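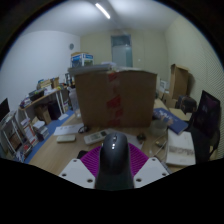
## 4.2 How households store what they mean to give away

**Figure 3.** A large cardboard box with red tape down the front, standing on a light wooden desk.

We had expected, going into the interviews, that people would talk mostly about the things themselves – the coats, the board games, the second toaster. What they wanted to talk about, and often at great length over a second cup of coffee, was the box. Of the 42 households we visited in Jelton and Bulness, all but 7 kept at least one container that everyone in the home understood to be "going out" sooner or later. Cardboard boxes like the one in Figure 3 were by far the most common kind, with shopping bags a distant second.

The box tends to begin its life somewhere visible. A parent in Bulness told us, very kindly and with a good deal of laughter, that hers had started on the kitchen counter, moved to the stairs, and was now living in the guest room, where it had been joined by another. We came to call this slow trip through the house "drift," and we found it in both towns, in apartments as well as in larger homes. Drift matters for our argument, as the farther a box had moved from the front door, the less likely its owner was to name a day for dropping it off.

Distance to the donation center played a smaller part than we had supposed. Households in Jelton live within a short walk of the Bråten center, and yet they held on to their boxes nearly as long as those in Bulness, who must drive out to Imdale. Opening hours came up far more often. Bråten closes at four on most days, and several people who work regular shifts had simply never seen it open except on a Monday evening.

There is also the matter of taking things back out, which we had not thought to ask about until our fourth visit. Many people described reaching into the box for a sweater or a baking dish they suddenly needed, and a few felt rather guilty about it. We return to these small rescues in Section 4.3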